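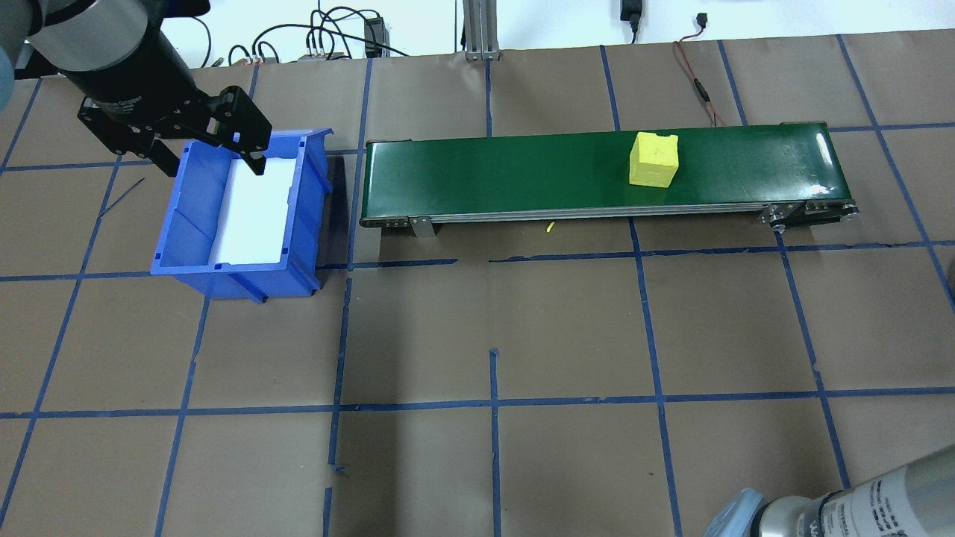
Blue open-top bin with white liner sheet.

Kofler Open-Top Storage Bins and Liner Sheets

Sold by Ilosside Storage Supply
Availability: in stock, ships from the Zolmont warehouse

The Kofler is a rectangular plastic bin with an open top, ribbed outer walls and tapered sides. It is meant for small parts, hand tools, packaged goods and returns, on a bench or on a shelf. Empty bins nest inside each other. They do not stack when full unless you add the stacking rails, which are sold separately (see Accessories).

Colors and sizes

The standard color is blue. Gray and red can be ordered in full cartons only and take longer to ship. There are two sizes, Short and Long. Both have the same width and the same wall height, so they can share a shelf row. The Long holds close to twice as much and should be lifted with both hands once it is loaded.

If you are replacing bins from the older Kofler line, note that the rim is slightly wider than it used to be. Old and new bins will nest, but the fit is tight and they can be hard to pull apart. We suggest keeping them in separate piles.

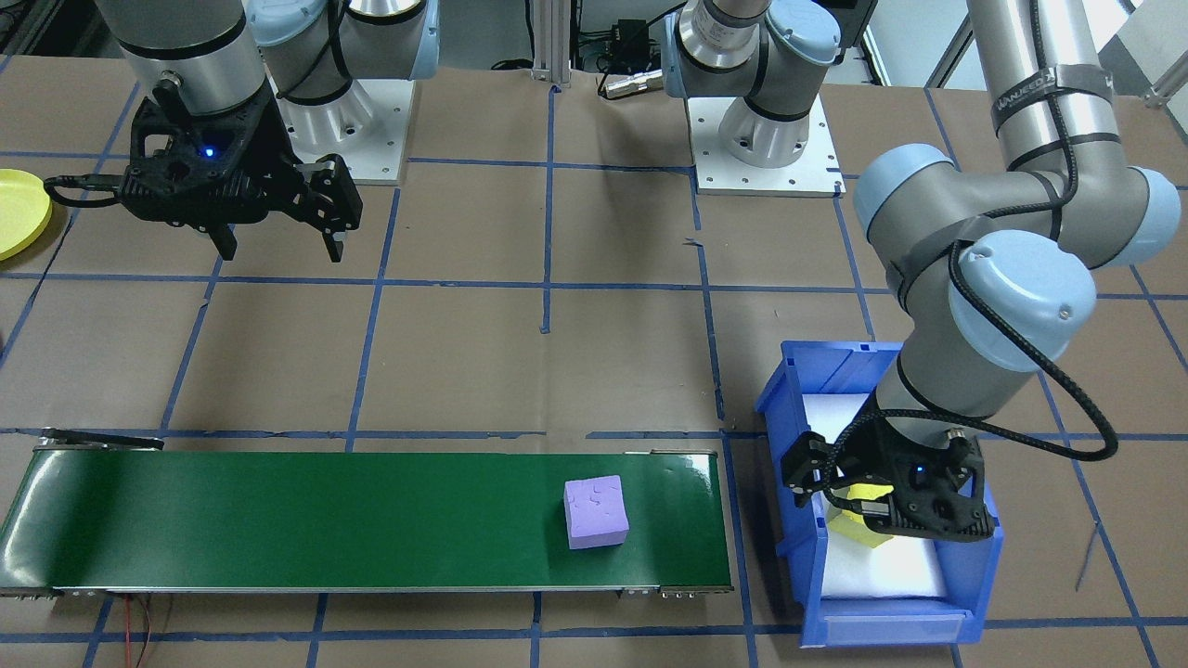

Most customers order the bins for benches where work is sorted by hand before it goes to packing. A common setup is one bin per order on the bench and a second row of bins on the shelf behind it. For shelf use, leave enough room above the rim to get a hand in and out. The usual mistake is to set the shelves too close together, after which people pull the whole bin out every time they need one item.

Mark the bin positions on the bench if more than one shift uses it. Tape is fine for this. Paint lasts longer but is a nuisance when the layout changes, and it usually does within the first few months.

Liner sheets

The liners are white and lie flat on the floor of the bin. They make small dark parts easier to see and keep grit off the plastic. They are not a seal and will not hold liquid. For oily parts, use the absorbent pad instead.

Liners come in packs of 80, cut for the Short bin. For the Long bin, lay two side by side with a small overlap. They can be trimmed with ordinary scissors. Change them when they curl at the corners, as small washers tend to slide underneath.

Care

Wash with warm water and dish soap. A soft brush gets the dirt out from between the ribs. Do not use acetone or paint thinner, which will dull the surface and can weaken the rim. Let the bins dry fully before nesting them, or they will stick.

Labels with a permanent adhesive leave a residue that is slow to remove. The Kekier clip-on label holder fits over the rim and takes a standard card. It works on both sizes and on the older bins.

Accessories

Kekier label holder, clear, pack of 5
Stacking rails, pair, Short or Long
Absorbent pads, gray, cut for the Short bin
Replacement liners, pack of 80

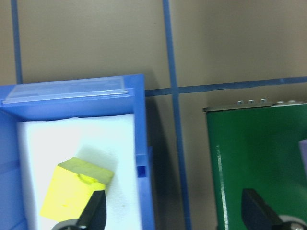

Bin in blue, with tape used to mark out zones on the work surface.

Ordering

Single bins can be ordered through the site. Carton orders get the lower price automatically at checkout, and sizes may be mixed within a carton as long as the color is the same. Orders placed before noon normally leave Zolmont the same afternoon. Larger orders go by pallet, and we will call to arrange a delivery time. Please tell us if you have no loading dock.

The warehouse is closed for stock count during the last week of August. Orders placed that week are shipped in the order received once we reopen.

Returns

Unused bins can be returned for a refund, less shipping. Opened liner packs cannot be returned. If a bin arrives cracked, send us a picture of the damage and of the carton label, and keep the carton until you hear from us.

Customer comments

"We have more than 73 of these in the stockroom now. The rims hold up well. I would like a lid for the Long size." Teodor Eklund

"Good bin. The label holders pop off if you slide the bins in too fast, so we put the clip on the left corner where it doesn't catch." Vilgot Wallin

A lid for the Long bin is planned but has no release date yet. To be told when it is in stock, use the notify button on the accessories page.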